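About Hornbridge

Hornbridge is a small animal rescue and humane education group. We take in dogs, cats, rabbits and the occasional goat, and we visit classrooms to talk with children about treating animals kindly. If you found us because your kid came home talking about a three-legged hound named Zesta, welcome, and yes, she really does let everyone rub her ears!

We started with one spare bedroom and a chest freezer full of donated dog food. Our founder, Waraporn Inthanon, had been fostering for years on her own, and her neighbors kept asking whether they could help, so one September she put a sign-up sheet on her porch and let people write their names on it. Plenty did. A few of those first neighbors are still with us, still walking dogs before breakfast, and still arguing (in a friendly way) over who gets the beagles.

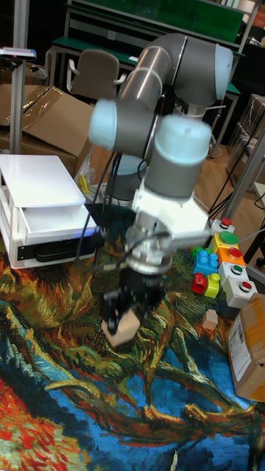
Our school visits grew out of the rescue work, and these days they take up at least as much of our time. We like to begin with how an animal tells you it is scared, long before it growls or scratches, and then we let the children practice on a stuffed cat. For the youngest groups we keep everything bright and simple, with big swirls of blue, orange and red like the ones on the rug in the photo, and little wooden cubes to stack into pretend kennels while we talk about how much room a dog needs to turn around and lie down. Older students get the harder talks, about neglect and what to do if they see an animal being hurt. We tell them plainly that speaking up to a grown-up they trust is brave and right, even when the person doing the hurting is a friend.

Last school year we spoke with over 3,000 students, and 297 animals went from our care to permanent homes. We remember a good many of them by name. Sturkolik, a gray tomcat with one bent ear, stayed with us longer than any other cat and had a habit of sleeping in the paper tray of the office printer, and there was a small celebration with cake when he finally went home with a retired couple who had only come in to drop off towels.

Our foster program is named for the Sukprasert family, who gave us the use of their barn when we badly needed it and who have never once complained about the noise. Foster homes do the slow and patient part of this work. We supply the food, the bedding and the vet visits, and the family supplies a quiet corner and a good deal of time.
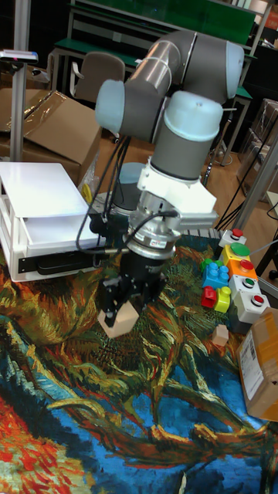

We ask new foster families to start with one animal and to keep it for at least 3 weeks if they can, as a frightened dog may spend the first few days under a table and only begin to show you who he is after that. You don't need a big yard. You don't need to have owned a pet before, either, though it helps if everyone in the house is on board.

Adoptions and visits are by appointment for the time being, and our classroom talks have moved online, where Zesta has turned out to be quite a ham. To ask about fostering, adopting or a talk for your class, please send us a note through the contact form and one of us will write back, usually in the evening once everybody has been fed.

Page updated May 2020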